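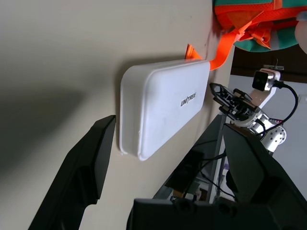
Power bank, meet backpack. Packing thread, grab a cuppa.

Shih-chieh Yen
Search Flostness Search posts, people, tags

So we're off to Plelano in July, all of us, on the slow train, and the small person has decided (loudly, at breakfast) that everybody carries their own bag this time. Fine by me! I have been the family donkey for years. This thread is me working out what goes in the little teal and orange one, because last trip's packing was a disgrace and I'd like to do better.

The rule in our house is that the power bank travels in the smallest bag. I know that sounds backwards. But the smallest bag is the one that never goes up on the rack or under a pile of coats, it sits on somebody's knee the entire way, and I'm sick of climbing over strangers to get to a charger.

Also the power bank is white and every other thing we own that plugs in is black. I can find white at the bottom of a bag with half an eye open. Black cable, black adaptor, black headphones case, forget it, that's a lucky dip.

Quick word on the cable, since I got caught out badly on the way home from my sister's place. I had the power bank. I had the phone. I had the wrong cable. Four hours of looking out the window (nice paddocks, to be fair). Now I do a test the night before: plug it all together, see that something lights up, unplug it, then pack it. Takes no time and saves so much swearing.

2 comments · 5 shares

Someone's asked already whether a kid should be carrying a battery at all. Fair question! Ours doesn't touch it. It goes in last thing, by me, and comes out by me, and if we were going on hikes or anywhere near the beach it'd be in my bag instead. And if you're flying, it stays in the cabin with you and out of the checked luggage, so a small bag at your feet suits that too.

Right, the actual packing. I do it on the table now. I used to do it on the floor and then on the bed, and both times I ended up with crumbs in the sleeves of things. Table's the right height, you can lay the bag on its side and push stuff in, and it doesn't slump over the way it does when you try to load it standing up.

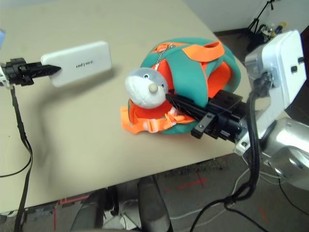
Side loading also means the flat things stay flat. Colouring book against the back, then the spare top rolled up like a sausage, then snacks where a small hand can reach. If you load a kid's backpack from the top with the bag upright, the book curls over, the snacks go down to the bottom, and you'll be digging out squashed sultanas in the middle of a carriage. I speak from experience. Sultanas and mesh are NOT friends.

Oh, mesh. I love mesh on a kids' bag. You get a bit of air through it, and it rinses out. The downside is that grit gets into the little holes and stays there, so before every trip I turn the bag upside down over the bath and give it a good thump, then go over it with an old toothbrush. You'd be amazed what comes out. Sand from a beach we visited two summers ago. A button I'd been looking for. Half a crayon in my least favourite brown.

If yours has orange on it like ours, wash it by itself the first few times, please. I didn't with the last bag, and my partner had peach-coloured work socks for a good long while. He wore them too. Didn't say a word about it until Christmas, when he asked for socks.

A few of you want to know about the face on the front. It's a plush critter and there's a running argument at our place over what it's meant to be. I'm not going to settle it here. It has been given a name, the name changes weekly, and at the moment it's Menon, after the campground where we got rained on. I've offered seal, I've offered fish, I've been told to mind my own business.

Cleaning Menon: damp cloth, drop of dish soap, wipe the way the fluff lies, then leave it alone to dry somewhere with a breeze. Do not put it on the heater. Do not use the hair dryer on hot. We had a rabbit slipper that went crispy from the hair dryer and it was never spoken of kindly again.

4 comments · 2 shares

Somebody in the replies said "just get a bigger bag" and look, I hear you. But a bigger bag gets filled, and then it's too heavy, and then guess who's carrying it by the time we reach the platform. Small bag, small load. If it doesn't fit, it's either in the big suitcase or it's staying home to guard the house (this is how we sold leaving the enormous plastic dinosaur behind, feel free to use it).

The other thing I check before any trip is the seams. Give the fabric a pinch and a bit of a tug where two panels meet, all the way around. It's where kids' bags go first, especially up near the top where they get dragged along by one hand. If there's a loose thread don't pull it! Knot it, snip it, dab of clear nail polish. I've kept a bag going for years on nail polish and stubbornness. 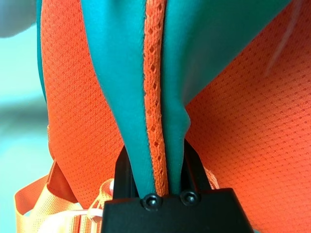 STRAPS AND DANGLY BITS

Okay, straps. I get more questions on straps than on anything else, which says a lot about my exciting online life. Do them up with the kid wearing the coat they'll be travelling in. I always used to adjust ours indoors over a t-shirt and then wonder why they wouldn't go on over a puffer jacket at the station at 5 in the morning.

Loose ends: roll them up and pop a little hair elastic around the roll. Loose webbing finds every armrest and door handle between here and the coast, and a small kid attached to an armrest is a very cross kid.

Buckles: click them shut even when you're not using them. An open buckle gets stepped on. I've stood on one in bare feet in the dark and I'd rank it just below toy bricks.

Zipper pulls: the bigger and brighter the better. If it's tiny, thread something through it. A ball chain does the job nicely and you can hang whatever you like off it, though I'd check the little clasp now and again. We lost a much-loved plastic pineapple in a supermarket car park that way and had to walk the whole thing twice.

And write your phone number on the inside, somewhere that isn't visible from the outside. I use a laundry marker on a bit of cotton tape and stitch it in. My stitching is terrible. It doesn't matter, it's the inside of a bag.

What about toys? I allow one soft one and one that does something. The one that does something has to be silent. That's my only firm rule, I'm easygoing about everything else, but I've sat in front of a singing fire truck from Flasa Junction all the way to the end of the line and I wouldn't do that to another person.

5 comments · 4 shares

My phone, for the record, is the reason we need the power bank. There are more than 2000 photos on it, I refuse to delete any, and the poor thing runs flat by lunch. I've been told these two facts may not be related. I've also been told to buy a new phone, and to that I say: train tickets or a phone, and I picked the train. 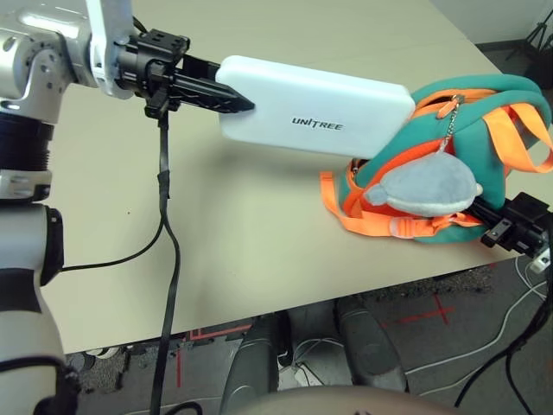
Page 2

Back again, had to go and deal with dinner. Where was I? Where the power bank goes, that's it. I change my mind on this every trip. Top of the bag is easiest to get at, but it's also the hardest, squarest thing you're packing, and if it's sitting up high it knocks against everything whenever the bag gets plonked down. And a kid's bag gets plonked down a lot.

So my current thinking is upright, up against the back, with the rolled-up top in front of it as padding. I wrap it in a clean sock first. Keeps the scuffs down, stops the zips from scratching it, and you've got a spare sock. (One spare sock. Yes, I've had the comments. Pack the other one somewhere too.)

Keep it away from the water bottle! I can't say this loudly enough. Bottle goes in the outside pocket or in my bag, full stop. They all leak eventually, even the fancy ones, and they save it up for the day you've packed something electrical.

Cable gets its own small zip bag. I used to wind it around the power bank and it looked lovely and tidy, and then the end started to split right by the plug. Loose loops now, nothing tight, and a twist tie off the bread bag.

Someone wanted the whole list, so: power bank in a sock, cable, colouring book, pencils in a tin (the tin with the rubber band, the other tin opens by itself), rolled-up top, undies, snacks, soft toy, silent toy, tissues, hat. The hat goes on top so it can come out first.

Then the small person puts it on and does a lap of the house. If the lap turns into complaining, something comes out. Usually it's the book. I end up carrying the book, so I'm still part donkey.

I haven't decided on snacks yet so send me your best ones that don't melt, don't crumble and don't smell. Crackers are banned (see crumbs, above). Cheese is under discussion.

Will report back from Plelano if the phone holds out.

2 comments · 2 shares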